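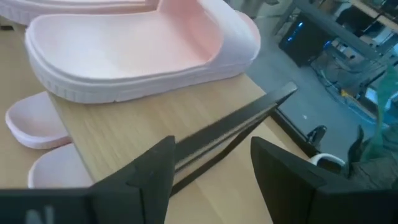 Shivam Chaturvedi wrote:
> Hello all,
> I have read the whole thread on indoor slides and I still disagree with
> the advice to wash them in the machine. I did this with one Pedico pair
> at 30 degrees and after it the strap was never the same. It became
> narrow and my foot did not go in without pushing. By hand is slower but
> you keep the shape. Also, please, can somebody say which size to order
> for guests? We have visitors in December and I do not want to buy
> six different sizes.
> Shivam

Dear Shivam, dear list,

Thank you for the warning about the machine. I have never tried it and now I will not. My way is a basin with lukewarm water, a little dish soap and an old nail brush. The footbed is easy because it is smooth. The difficult part is the side of the sole, if your slides have small ridges there as mine do. Dust from the hallway goes into each ridge and stays. I brush up and down, in the direction of the ridges, and not along the sole. It took me a long time to understand this, I am a little ashamed to say.

For drying I put them on the table on a towel, away from the radiator. My mother-in-law does not like shoes on a table, also clean ones, so I do it when she is out. After a night they are dry under the strap too, where the water likes to hide.

About the pale pink color: several people wrote that it becomes yellow. Mine have become a little more gray at the heel, but not yellow. I think the yellow comes from the sun. My sister keeps hers on the balcony and they are now the color of weak tea.

Now the question of sizes. We have slides for guests for four years already, and I made the mistake of buying every size. Now I keep only two, one medium and one large, two pairs of each. A small foot in a medium slide is not a tragedy inside an apartment. On stairs it is different, so if your guests sleep on the upper floor I would buy a small pair also. Please look at the table of the seller before you order. The Wogan medium was for me almost the same as the Pedico large, and I had to send one parcel back at my own cost.

If all pairs have one color, as in our home, it is good to mark them. I write M or L with a laundry pen on the bottom, near the heel. It disappears after some months and I write it again. Before this we always had one guest walking with a medium on the left and a large on the right - they were too polite to tell us.

One more thing, for the person who asked about storage (I cannot find the message now, sorry). The Skollby shoe rack is not good for thick soles. The space between the shelves is too low and the strap gets pressed. I changed to a simple open basket by the door, with the slides standing on their sides, heel down. The strap keeps its round form and people take them without asking.

Does anybody know if Stornon still makes the model with the closed toe? My father wants it for the winter and in our shop they only say "maybe next month".

With best regards,
Jae-in Won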